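Pekarley streaming rights: what changes for viewers in October

The distribution agreement for the drama series Pekarley has been revised. From October, all 6 series move from Allstead to Volton, and the Allstead listing will be withdrawn on the same day. Subscribers who hold both services need take no action.

The back catalogue comprises 243 episodes. Volton has confirmed that these will be supplied in the broadcast versions, with the original title music. Allstead carried a shortened edit of the first series, in which 5 episodes were combined into pairs or trimmed for time. Episode numbering on the two services will therefore differ, and watch lists cannot be transferred between them.
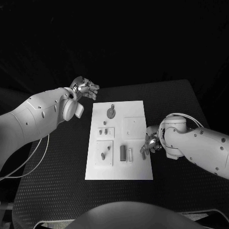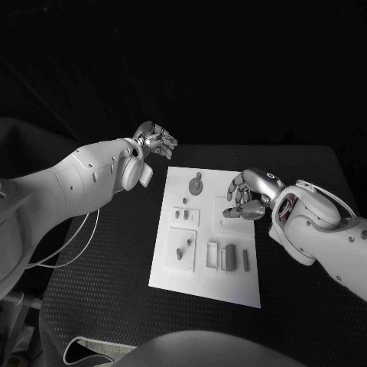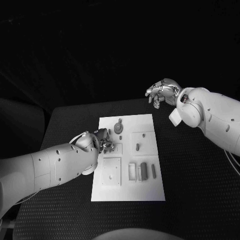 Downloads made through the Allstead app will expire when the licence ends, including any that have been started but not finished. Purchased episodes are treated separately – these stay in the buyer's library and may be played as before. Subtitles will be offered in English at launch. Audio description is limited to the two most recent series.

The spin-off film, Nassar, is excluded from the agreement. It remains with its original distributor and is available to rent only. The cast reunion special is also excluded, as its music was cleared for a single broadcast.

Volton has not announced a price change. Members on the basic plan will see adverts before each episode, though not during it. A new series has been commissioned, but no cast list or filming dates have been issued.

Recent items
Nassar: rental dates and running time
Allstead drops its shared watch list
Awards round-up: sound and costume

Comments (3)

tellybox2332: Does the first series keep the long opening episode?

Marrowfield: It should if they are the broadcast versions. The trimmed one lost the whole wedding.

quietrow: Shame about the reunion special. I only saw the second half.

Contact the newsletter desk | © Screen Notes 2025 | Back to top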